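By December the letter had gone through eleven drafts, and Perrine Hervieu had come to love every one of them a little (even the fourth, which began with a poem). It was meant to go out to everyone who had ever given a dollar to the Stesport library boat, and it was meant to ask them, very kindly, for another.
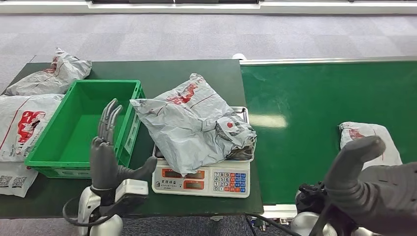 She had 430 names on her list, and she knew a good many of the people behind them, so it seemed rude to write "Dear Friend" to a man whose dog she had once walked for a whole summer. So she added a line by hand to each one, and then, well, the lines grew. Old Mr. Zullo got half a page about his late wife's pears. The Fleury sisters got a recipe. She was up past midnight with a cramp in her thumb and a cold cup of tea, happier than she'd been since the boat first went up the river with its shelves rattling.

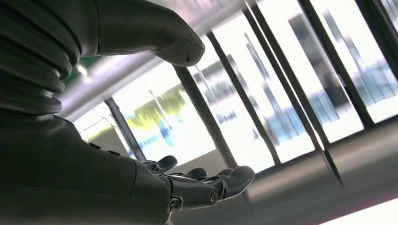 Nazmiye Uçar read the top letter twice and said it was lovely, really lovely, but where in all of this did it ask for the money?

Perrine took it back and looked. She turned it over. Then she laughed until she had to sit down on the stairs, and went to find her pen, and wrote at the very bottom, under the pears, "P.S. We need $2000 for the engine."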